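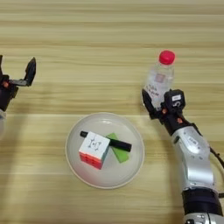 Five minutes is all it takes to get hooked, according to Efthymia Karamanlidis, and by then you may as well cancel your evening. She wrote that to me in March, after her first night at the puzzle club in Prikari, and I've been wanting to meet the man who started it ever since.

Michalis Politis turns out a new puzzle for the club every fortnight and has done so for years. We met over coffee, at a table already covered in squared paper, and he had a pencil going before I'd sat down. (I did get him to stop. Briefly!)

"I was a terrible pupil," he told me cheerfully. "Sums frightened me. Then my aunt gave me a book of riddles for a long bus journey, and I missed my stop. I was so happy to miss my stop!"

He still has the book, with the answers torn out of the back. His aunt did that before she handed it over, and he thinks it was the best present of the lot. One riddle, involving three brothers and a well, took him until he was nineteen.

I asked how he comes up with new ones, and he said he mostly starts with a mistake. Last winter he misread a bus number as 767, noticed that it reads the same in both directions, and spent the ride home looking for the next number up that does the same and divides by three. "It's 777, so that was too easy," he said. "But then you ask, what if it must also divide by five? And now you have a nice evening."

The archive has reached 1503 puzzles, all kept in shoeboxes, and he's glad to lend them out. Some come back with wonderful things written in the margins, including a solution by Angeliki Deligiannis that was shorter than his own. "I was annoyed for one day," he said. "Then I wrote to thank her."

What does he say to people who think they're no good at this? He leaned right over the table for that one. "Come and be bad at it with us. I'm stuck most of the week. Being stuck is lovely, you have something to think about in the shower."

I went along that same night and got nowhere with a question about ferries and goats, and I loved every minute. Michalis wouldn't give me so much as a hint. I've still got the sheet on my fridge, and I'm nearly sure the second goat has to go first.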